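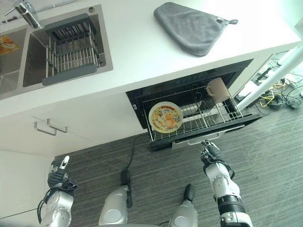 Right hand going for the drawer handle, with the yellow plate and the mug already in the rack.

Teaching the dish drawer by remote control

I've had a few emails asking how I record the kitchen tasks, so I'm going to go through the drawer one properly. It's my favourite of the lot (and the one that made me swear the most!). You'll need a two-armed robot with proper hands, some way of driving it from a headset or gloves, and a fair bit of patience. I use Mallel for the driving and Plomia to save the recordings, but the steps are much the same whatever you've got.

First, set the height and position of the robot before you touch anything else. I park mine facing the drawer with it pulled all the way out, then push it shut by hand and check the fingers could still get to the handle. If you have to lean the whole body to reach, move the robot. Do look where your cables are running too, because a drawer with a lead trailing from under it will catch you out sooner or later.

Next, load the rack. Keep it simple to begin with! One plate standing up on the left, one mug upside down further along, and plenty of gap between them. I tried a full load on my first go and every little knock sent something sliding.

Now the driving. Come at the handle from below with your fingers slightly curled, and go slower than feels sensible. Elfriede Tanner taught me to stop for a breath just before contact, and my recordings got much tidier once I did. Hook the handle, don't squeeze it. Then push or pull in one smooth go, keeping your wrist in line with the drawer runners. If you twist, the drawer jams and you'll be tempted to yank it. Don't! Let go, back off and start that recording again.

Keep your other hand up and out of the way, but where you can still see it. I kept forgetting mine and it would drift down towards the worktop while I was busy with the handle.

I do 16 good recordings in a sitting, then shift the mug a little and do 11 more. After that my arms are jelly and the quality drops off, so I stop. Bin anything where you hesitated halfway or had two stabs at the handle, as the robot will happily learn your dithering along with everything else.

Before you pack up, play two of them back at half speed with the rack empty and your thumb on the stop button. If the fingers land short of the handle, redo your hand calibration and record that batch again.

Next time I'll do lifting the plate out, once I've sorted my grip settings.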